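Small towns should keep their bus stations

The council in Jellstead wants to close the bus station in March and move every service to stops along Steiner Road. The site would be sold for flats. I have used the station for most of my adult life and I think the plan is a mistake, though I understand why it has been put forward.

The case for closing is mainly money. The building costs a lot to heat, the roof leaks over bay four, and the ticket office has been shut since the operator moved sales to its app. A shelter on the pavement needs a clean now and then and very little else. The report to councillors puts weekday use at 1,082 passengers, down from 2,595 when the station opened, and treats that fall as the end of the argument.

I don't think it is. More than a thousand people a day is a good number for a town this size. The library gets fewer and we are not selling that.

A station also does things a row of stops can't. You can change from the Cleltness bus to the hospital bus without crossing a road. There is a toilet. There is a bench out of the wind, and a kiosk where you can get a tea and something sweet while you wait. If a service is cancelled, everyone hears about it in the same place and someone usually knows the next best way home.
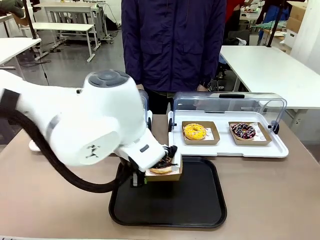

Would stops on Steiner Road be closer to the shops?

They would be closer by 200 metres, for people who are going to the shops. Plenty of passengers are going to the college or the surgery, and for them the walk gets longer.

The other thing the report leaves out is what happens when buses run late. At the station they can stand in a bay. On Steiner Road they will stand in the traffic, and drivers will complain, and in a few years somebody will propose moving the stops further out. Drilto did the same thing and its stops are now behind the retail park – a long way from anything if you don't drive.

I would mend the roof, let the empty ticket office to whoever will have it, and leave the bays alone. The consultation closes on 5th September. So far it has had 242 replies, and forms are at the library desk.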